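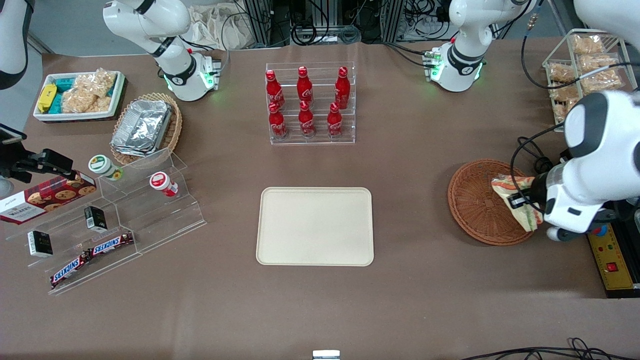
About Kowalchuk Tax Resolution

This website uses cookies to remember your language and text-size settings. By continuing to use the site you agree to our use of cookies. Accept | Settings

Kowalchuk Tax Resolution represents individuals and small businesses that owe back taxes to a state or to the federal government. The firm prepares overdue returns, negotiates payment agreements, responds to liens and levies, and represents clients in administrative appeals. We work only on tax debt and the filings connected with it. We do not sell insurance, investments or loans.

Our history

The firm was founded by Cathal Quinlan and Tomomi Imai, who had worked together in the collections department of a regional accounting practice. Their first office was a single room above the Poltska Building's print shop, and most of the early clients were restaurant owners and building contractors who had fallen behind on sales tax or payroll withholding. The Kowalchuk name came with the purchase of an older bookkeeping business, whose clients and records were transferred to the new firm in May of its second year. Several of those bookkeeping clients are still with us.

The practice has since grown to 19 employees in two offices. The Poltska office handles individual accounts and all walk-in appointments. The Hutell office handles business accounts, payroll matters and appeals.

What we do

A client who receives a notice from a revenue department often has more than one problem. The balance shown may be based on an estimated assessment, made by the department when a return was not filed. Interest and penalties may have been added for several years. A lien may already have been recorded with the county, and in many states the debtor's name and balance may be published on a public list of delinquent taxpayers.

Our first task in every case is to obtain the account records and establish what is owed, for which periods, and on what basis. Missing returns are then prepared and filed. Only after this has been done do we discuss payment terms with the agency. Depending on the client's circumstances, those terms may include an installment agreement, a request to reduce penalties, a compromise of the balance, or a temporary delay in collection.

Last year the firm closed 1,401 cases. Installment agreements were the most common result, followed by corrected assessments. A smaller number of clients paid their balance in full once the amount had been confirmed.

We do not promise a particular outcome. The decision to accept a compromise or remove a penalty belongs to the agency, and clients should be cautious of any company that guarantees a reduction before it has seen the account.

Entertainers, athletes and other clients with irregular income

Part of our practice concerns people whose income rises and falls sharply from one year to the next. Touring performers, retired athletes, actors and public speakers may earn money in nine or more states in a single season, and each of those states may expect a return. It is common for the tax on a good year to fall due when the income has already ended.

This work is directed by Asuka Tamura, who joined the firm from a business management company. Her team maintains a calendar of engagements and filing dates for each client and reviews withholding statements as they arrive. Clients in this group are assigned a code in our records, and their names do not appear on shared calendars or on office correspondence. The same arrangement is available to any client who requests it.

The firm does not comment on the affairs of clients or former clients, including when a tax balance has been reported in the press. Media inquiries of a general nature may be sent in writing to the Poltska office.

Our people

Cathal Quinlan, Managing Partner, is responsible for appeals and for the Hutell office.

Tomomi Imai, Partner, supervises individual accounts and reviews every compromise request before it is submitted.

Asuka Tamura, Director, Multistate Filing, leads the team described above.

Mio Nagano, Client Services Manager, oversees intake, appointments and complaints. New clients will normally speak with her or with a member of her staff first.

Ayane Kaneko, Senior Preparer, manages the preparation of overdue returns and trains new staff each winter.

Fees

The initial review costs $600 and covers the retrieval of account records, a written summary of the balance for each period, and one meeting to discuss the available options. Further work is quoted in writing as a fixed fee, and no work begins until the client has signed the quotation. We do not charge a percentage of any amount saved. Clients may end the engagement at any time and will receive copies of all documents filed on their behalf.

Records and confidentiality

Client documents are exchanged through Celer, our secure online portal. Please do not send tax returns, bank statements or Social Security numbers by ordinary email. Paper originals delivered to either office are scanned and returned. Access to a client's file is limited to the staff assigned to the case and the supervising partner.

Visiting us

Both offices open at 8:30 a.m. Appointments are recommended at Poltska and required at Hutell. Please bring any notices you have received, including unopened ones, and the most recent return you filed.

Complaints should be addressed to the Client Services Manager. A complaint that is not resolved at that stage is passed to a partner who has had no part in the case.

Related pages

What to Do When You Receive a Notice of Lien
Understanding Delinquent Taxpayer Lists
Filing in More Than One State
Wage Levies: Common Questions
Payroll Withholding for Small Employers
Careers at Kowalchuk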